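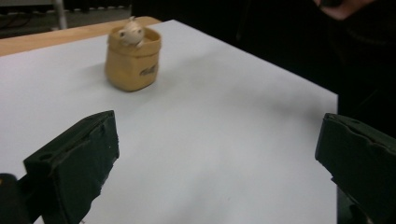 The Packing Table Gets a Second Job

At Disholm, workers who used to put small gifts into small pots now spend part of each shift showing a machine how it is done

The item is an off-white figurine with two dark dots for eyes, and its container is a soft tan pot with a folded cuff. When the figurine is seated properly the head shows above the rim. The pot gives when it is pressed, the walls bulge unevenly, and no pot holds its shape in quite the way the last one did. For a trained packer the task is trivial. For the automatic cell at the far end of the building it has been the hardest item in the catalog.

Vornarent packs and ships small decorative goods from a single-story building in Disholm. Most of the volume is boxed, and the boxed goods have been handled by machine for years: case erectors, tape heads, a palletizer that stops when the floor gets cold. The soft goods stayed with people. A suction cup will not hold on fabric or creased paper, and a rigid jaw either crushes the container or drops it.

That division began to shift when the company bought a Plorex cell, a two-arm unit with padded fingers and a learned controller. It was installed by Tripathi, an integration firm that had previously done conveyor work on the site. The cell is not programmed point by point. It is trained on recordings of the task, and those recordings have to come from someone who knows it.

How the recordings are made

The recording tool is a hand-held gripper with two black fingers and a camera looking out between them. The operator holds it, opens the fingers, approaches the item, closes, moves, and releases. Each attempt is stored as one episode. The quota at Disholm is 200 episodes per operator per week, spread over the shifts so that no one holds the tool for more than an hour at a stretch.

The recording stations stand apart from the packing line, on wooden tables covered with a large white sheet. The sheet gives the item a plain background and is replaced when it marks. The rest of the area is kept dim, partly to vary the lighting from the bright conditions on the line and partly, according to the shift leads, through a disagreement over the lamp order that was never settled.

Finger padding is a running maintenance item. The foam grips well on soft walls and tears at the top edge with use. Tripathi's first schedule called for replacement at fixed intervals. The packers asked for replacement on condition, arguing that a slightly rough pad held the pot better than a new one. The integrator tested the claim, agreed, and changed the schedule. It was the first change to the installation that came from the floor.

What the packers know

Several operators said the difficult part of the work was being asked to slow down and notice it. An experienced packer turns the pot so that the label faces out while the other hand is still reaching for the figurine. The two motions overlap, and few people who do it could have described the sequence before the recording sessions began.

The tool forces the sequence apart. It replaces one hand with two fingers and removes most of the sense of touch. New operators tend to approach from directly overhead, which hides the rim from the camera. After a few sessions they come in lower, keep the fingers wide until late, and pause once before closing. The pause turned out to matter. Episodes without it trained a controller that closed early and pushed the pot across the table.

Failed attempts are kept as well. A leaning figurine is recorded as it is, then corrected in the same episode, so that the cell has some material on recovery. Packers were uneasy about this at first. For years a badly seated item had counted against them in the quality log, and they were now being asked to produce one on purpose. The company resolved it by separating the recording stations from the log altogether, a change made in writing on 2024-01-25.

Numbers on the cell

The cell now seats the figurine acceptably in 95 percent of attempts on the standard pot. The manual line has a better rate and is faster on this item. The case for the cell rests on the evening shift, when the site has trouble filling positions, and on the repetitive load the task places on the wrist and thumb.

The remaining attempts go to a reject tray, which has created work of its own. Someone must clear the tray, decide whether the pot can be reused, and reset the cell if a pot has folded under a finger. Under the original plan a technician would handle this. In practice the technician is usually at the palletizer, and the nearest packer does it. The job description was amended in February to include tray clearing, with a short course and a pay step attached.

Pay, time, and credit

Employment terms were the slowest part of the project. Management's first proposal treated recording as ordinary packing and paid it at the same rate. The packers' position was that an episode has value after the shift is over: it stays in the training set, and the cell goes on using it. The settlement pays recording hours at 10 percent above the packing rate and guarantees that no one's packing hours fall below an agreed floor for 2 years. It says nothing about what happens after that, and several workers raised the point without being asked.

There are also limits on what may be kept. The gripper camera sees hands, sleeves, and whatever stands behind the table. Recordings may be used for training and for fault diagnosis. They may not be used to measure an individual's pace, and episodes are stored under a station number. Operators can ask for a session to be deleted, and a few have done so, mostly after conversations were held within range of the camera. The tool records no sound, but the request was granted in each case.

Opinion on the floor is divided, and not strictly by age or length of service. Some of the longest-serving packers volunteer for the stations and like the quiet there. Others dislike the weight of the tool and the sense of practicing something they already do well. One packer described the work as training a new hire who never asks a question. Another said she preferred it to training new hires.

Next items

The figurine and pot were selected as the first soft item because they sell all year. The next candidates are a drawstring bag and a felt sleeve, both of which change shape more than the pot does. Tripathi expects that the existing episodes will shorten training for the bag. The packers who have tried it with the hand-held gripper are less sure. The string catches on the foam, and so far the only reliable method they have found is to tuck it under first with the free hand, a hand the tool does not record.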